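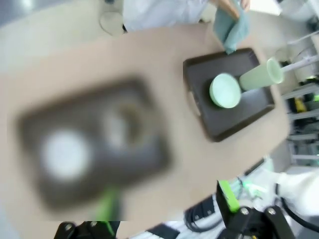 Fig. 1. Two brown trays on a beige tabletop, the nearer one well out of focus.

Rulalside Evening Classes
Looking Through Lenses: notes for session 7
Depth of field, and why it matters more than you think

Last time we finished with the thin lens and how it bends light from one point in the world back to one point behind the glass. Please have those notes to hand, as we lean on them a lot tonight. This is my favourite session of the whole course, so forgive me if I get carried away!

1. Where sharpness comes from

A lens can only bring one distance into perfect focus at a time. Think of a flat sheet of air standing in front of the camera, facing it square on. Anything on that sheet lands on the sensor as a neat point. Anything nearer or farther lands as a small disc, because the cone of light either hasn't come together yet when it hits the sensor or has already crossed over and started to spread again.

We call that disc the blur circle (older books say "circle of confusion", which is a wonderful name and I wish we used it more). If the blur circle is small enough, your eye takes it for a point and you say the picture is sharp. So sharpness is partly a fact about the lens and partly a fact about you: how good your eyes are, how big the print is, how far away you stand. A snap that looks crisp on a phone can look mushy on a wall. Nothing in the file has changed, only the size at which you're seeing it.

2. Depth of field

Depth of field is the range of distances, in front of and behind that perfect sheet, where the blur circle stays small enough to pass. Three things set it.

Aperture. A wide hole lets in a fat cone of light, and a fat cone spreads quickly either side of its tip. A small hole gives a thin cone which spreads slowly. Remember that f-numbers run backwards: f/2 is a big hole, f/16 a small one.

Distance. Get close and the depth of field shrinks very fast. Across a valley you can have a whole hillside sharp. At arm's length, with the same lens and the same f-number, you may have the front of a teapot and lose the handle.

Focal length. Standing in the same spot, a longer lens gives less depth of field than a short one.

3. A worked example

Take an 80 mm lens focused at 2,000 mm (two metres). Set it to f/4. The width of the hole is the focal length divided by the f-number, so 80 ÷ 4 = 20 mm. Now stop down to f/8. The hole is 10 mm across, the cone is half as wide, and the blur circle for anything out of focus is half as wide too.

Next, go back to f/4 and move the focus in to 1,000 mm. You have halved the distance, but the depth of field falls to roughly a quarter of what it was. Do try this at home. It's one thing to read it and quite another to watch the background melt away.

4. Blur as light spread out

Blurring doesn't throw light away, it shares it out. Each bright point becomes a disc, and neighbouring discs overlap. This is why a pale object against a dark one seems to glow at the edges when it's out of focus, and why corners go round and fine detail disappears first. Look again at the nearer tray in Fig. 1, where the edges bleed into the table, then compare the tray on the right.

Small lights at night show it best. Each one turns into a disc with the shape of the aperture, so a lens with a seven-bladed opening will often give you little seven-sided lights. Lovely when you spot it for the first time.

5. Before next session

Read the Neagu booklet, chapters 2 and 3. Skip the part on tilting lenses unless you're keen.

Put three objects in a line going away from you, focus on the middle one, and take the same shot at your widest and smallest apertures. Phone users: move in close and tap to focus on each object in turn.

Work out the width of the hole for an 80 mm lens at f/16. Show your working.

Bring a magnifying glass if you own one. We'll be making a pinhole viewer out of a cardboard box, and I can't wait.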